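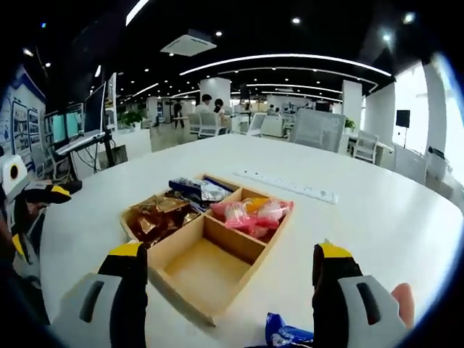
I've had the Wedberg hand-held gripper for two months now and I really wanted to give it five stars. Three is where I've landed, and it's all down to the right finger.

First the good stuff! It's comfortable, the padded fingers are kind to crinkly wrappers, and sorting snacks into a divided tray is a nice way to spend an hour of data collection (there are worse jobs, believe me). Pairing took me 14 minutes, most of that hunting for the manual.

Then in May the right finger started sticking. You let go of the trigger and the left side opens like it should, while the right one just sits there, still squeezing. I lost 196 takes before I noticed the width readings were off, and the software never threw a single warning. Worse, Aoife Keogh had her thumb near the linkage when it finally let go, and she got a proper pinch. No blood, but she said some words.

Support (hi Rónán!) was quick and sent a new spring, which fixed the sticking. The pinch point is still wide open though, and for $559 I'd expect a cover over it. Keep your bare fingers well back, and check that both sides open all the way before you start recording. I do it every morning now, and again after lunch.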